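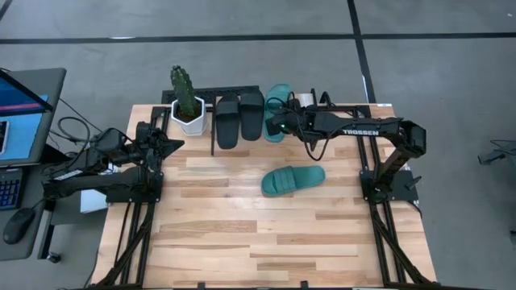 Kristine Barredo, Seung-woo Shin, Lucyna Tokarz
Pliltberg Robotics Group. Draft of July 29, 2020

4. Shoe pairing task

Figure 3. Two-arm cell, fixed camera view. Black slides side by side at the far edge, one teal slide upright next to them, second teal slide lying alone near the center of the table. Right gripper over the upright teal slide, left arm folded back.

4.1 Setup. Same table and arms as in Section 3. Goal is simple to state: every shoe next to its mate, toes the same way, all of them along the far edge. Slides are harder than sneakers for us. Open toe, wide strap, not much heel to grab, and the strap gives when you squeeze it. The planter stays on the table in all trials and counts as an obstacle. Touching it ends the trial.

4.2 Data. We recorded 100 demonstrations by teleoperation, 15 of them with a deliberate mistake and a recovery. Operators could use either arm or both. Start poses were drawn at random from a list, then set by hand, so expect a little slop in teh angles. Training as in Section 3, no changes except a longer action chunk.

4.3 Results. The policy trained with recovery data did better on the last shoe, which is where most runs went wrong. Typical failure: gripper closes on the sole instead of the strap, shoe turns on the way over, lands heel first. Without recovery data the arm just lets go and returns home. With it, we saw regrasps, sometimes 3 in a row, before the shoe was let go. Slow but usable.

Color matters more than we'd like. Black on black (dark slides, dark gripper) gave late grasps in both versions. We tried brighter lights and it did'nt help much. A wrist camera might. See Section 5.

Left arm use was low overall. Operators favored the right one and the policy copied them. Not corrected here.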